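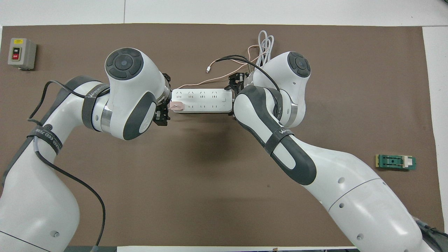
A power strip lets several electrical things share one outlet in the wall. The wall outlet is joined to the wires hidden inside the building, and those wires bring in electricity. A power strip carries that electricity a little farther and offers it in more than one place. Each place where a plug can go is called a socket. Many strips have a single row of sockets. The white one shown has two rows of four, with a pink plug or adapter in a socket at one end. The small slots in each socket are where the metal parts of a plug go in. Inside the strip, behind the slots, are pieces of metal that grip those metal parts and pass the electricity along.

How does electricity travel?

Electricity moves easily through some materials, and metals such as copper are among the best. A material that lets electricity through is called a conductor. Plastic and rubber do not let it through easily, and they are called insulators. A power cord uses both. The copper wires are on the inside, and a layer of plastic or rubber covers them so that people can hold the cord safely.

Electricity needs a complete path, known as a circuit. It must be able to leave the outlet, pass through the lamp or other device, and return. If the path is broken at any point, the device stops working. A switch is a simple way to break the path on purpose and close it again.

The Tarnorska Children's Science Room keeps a set of small electrical objects for its youngest visitors. The objects are studied on a table, away from the wall outlets, and visitors learn the name of each part before they learn what it does.

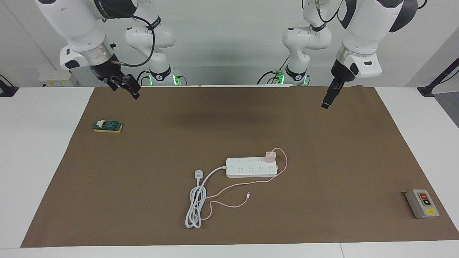
One type worth knowing is the knife switch. It has a lever that moves up and down. When the lever is pushed into place, metal touches metal and the circuit is closed. When the lever is lifted, there is a gap that the electricity cannot cross. The light switch in a bedroom does the same work, but its moving parts are hidden inside the wall. Knife switches used in lessons are meant for small batteries only. They must never be joined to a wall outlet.

What does a charger do?

The electricity from a wall outlet is much too strong for a telephone or a tablet. A charger changes it into a gentler kind. Many telephone chargers send out electricity at 5 volts. The volt is a unit that tells how hard the electricity is being pushed, in the way that water in a hose can be pushed gently or with force. The charging cable then carries this gentler electricity to the device. The connector at the end of many newer cables is called USB-C. It is shaped like a small, flattened oval and can be put in either way up.

How much is too much?

Every power strip has a limit. If too many strong devices are used at once, the wires can become hot, and hot wires can start a fire. The amount of electrical power a device uses is measured in watts. A large television might use 200 watts, while a telephone charger uses far less. Heaters, toasters and hair dryers use a great deal -- they should be plugged directly into the wall by an adult.

Rules for staying safe

Ask an adult before plugging anything in or pulling anything out.
Hold the plug itself when removing it. Do not pull on the cord.
Keep water and wet hands away from sockets.
Never put fingers, pencils, pins or toys into a socket.
Do not plug one power strip into another.
Do not cover a power strip with a rug, a blanket or clothing.
Tell an adult at once if a cord is cracked or a plug feels hot.

Words to remember

Circuit: a complete path for electricity.
Conductor: a material that lets electricity pass through it easily.
Insulator: a material that does not let electricity pass through it easily.
Socket: the place where a plug goes in.
Volt: a unit for how hard electricity is pushed.
Watt: a unit for electrical power.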